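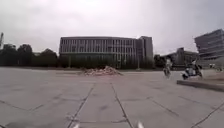

Plaza, forward camera. Rubble heap ahead, scooter rider to the right.

Wonotari outdoor navigation — pre-run software checklist
Site: Grernville plaza
Planner build: 1535

1. Body mask loaded. PASS
The two front protrusions at the bottom of the view are masked out and no longer turn up as obstacles. Lovely to see that one closed!

2. Joint lines ignored by the ground classifier. PASS
Long slab joints stay labelled as floor. The November build wanted to steer along them.

3. Low obstacle layer. PASS WITH COMMENT
The rubble mound goes into the costmap as a solid block, though its outline flickers at long range. Raise the persistence setting before the next run.

4. Raised ledge on the right. PASS
Marked as no-go along its full length in the site map.

5. Moving people and riders. HOLD
Tracks are smooth, but a scooter is still given walking speed for the first 2 seconds. Speed cap stays on until this is fixed.

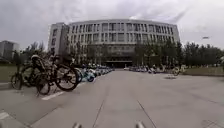
Checked and written up by Nusrat Rizvi | 11 March 2022

6. Parked vehicles. PASS WITH COMMENT
My favourite part of this release — the long row on the left now comes out as one continuous boundary, with no tempting gaps for the planner to squeeze into. The two nearest bicycles are harder. Wheels and frames overlap, so the segmenter merges them into one blob. Fine for avoidance, so I'm leaving it.

7. Grass edges. PASS
Both verges excluded from the drivable area.

8. Log buffer. PASS
Set to 3000 messages, nothing dropped on replay.

9. Remote stop from the Fenduretti console. NOT YET DONE
Amancay Bravo to test and initial before autonomy is enabled.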